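Re: [home-kitchen] Sharpening at home or sending out?

Hello all,

I am answering Itziar Figueroa's message from last week. I wanted to wait until I had tried some of the things myself, so excuse me for the delay.

Itziar Figueroa wrote:

> I have one good knife and three bad ones, and all of them
> are now equally dull. The shop in Fletmont wants me to leave
> them for two weeks, and I cook every day. My neighbor says
> I should buy a stone, my sister says a stone will ruin the
> good one. Which grit do I start with? And is the pull-through
> thing from Perron as bad as people say? I already own it, it
> was a gift.
>
> Also, how do you know when to stop?
>
> Itziar

First, the stone. Your neighbor is right, in my opinion, but your sister has a point too. A stone can ruin a knife if you start with a coarse one and press hard. I did this to a paring knife in my first year and it is still a strange shape. Please begin with the bad knives. You will make your mistakes there.

For the grit, buy only one stone for now, and make it 1000. Many people told me to buy a set, and I bought a set, and the finest one is still in its paper. If your knives have chips in the edge that you can feel with a fingernail, then you also need something coarser, and I would not go lower than 800 for a beginner. It is slow, but slow is good when you are learning.

Mine is a Lominex stone. It needs to stay in water until the bubbles stop. Put a folded wet towel under it so it does not walk on the counter.
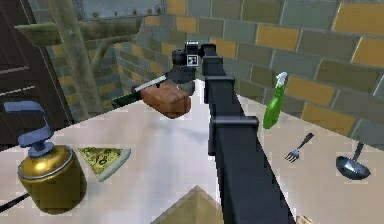
The angle is the part where everybody has a different religion. My knives are of the European type and I sharpen them at 21 degrees on each side, only because the old man who taught me did so. I do not measure it any more. What matters more is to keep the same angle from the heel to the tip, and at the tip you must lift the handle a little, or the curve will not touch the stone.

You ask how to know when to stop. You work on one side until you can feel a burr on the other side, along the whole length. The burr is a very small rough lip of metal. You find it by moving your thumb away from the edge, across it, never along it. If you feel it in the middle but not near the heel, then you are not finished near the heel. When it is everywhere, turn the knife over and repeat. After that, use less and less pressure, changing sides often, until the burr is gone. I test on a tomato. Paper is also fine, but I always have a tomato.

About the pull-through sharpener from Perron: I have not used this one. I had a similar one many years ago and it left an edge that was sharp for some days and then bad again. I would keep it for the three cheap knives and not let the good one near it. You can still tell the person who gave it to you that you use it.

One more thing, for the archive. Someone here wrote in October that a steel does the same job as a stone. I do not agree. The steel straightens an edge which is bent but still there. If the edge is worn away, you can use the steel all evening and you will only get a tired arm. I use mine before cooking, a few light strokes on each side, and so I need the stone less often.

And please dry the knife well after, also where the blade enters the handle.

If any of my English is not clear, write to me and I will try again.

Greetings to everybody

Recent in this list
Cutting boards: end grain or not?
Grominix pan, handle loose again
Re: Re: What to do with old dish towels
Storing knives in a drawer with small children at home
Re: Flattening a stone without a flattening stone

Comments (3)

slowstew
The wet towel works. I was using a rubber mat and it got slimy underneath.

M.
21 is too wide for me, I go lower on thin blades. But I agree about keeping it steady. A marker pen on the edge helps, you see where the ink comes off.

Itziar Figueroa
Thank you, this is very clear. I ordered the 1000 and will start with the ugliest knife. My sister is coming to watch.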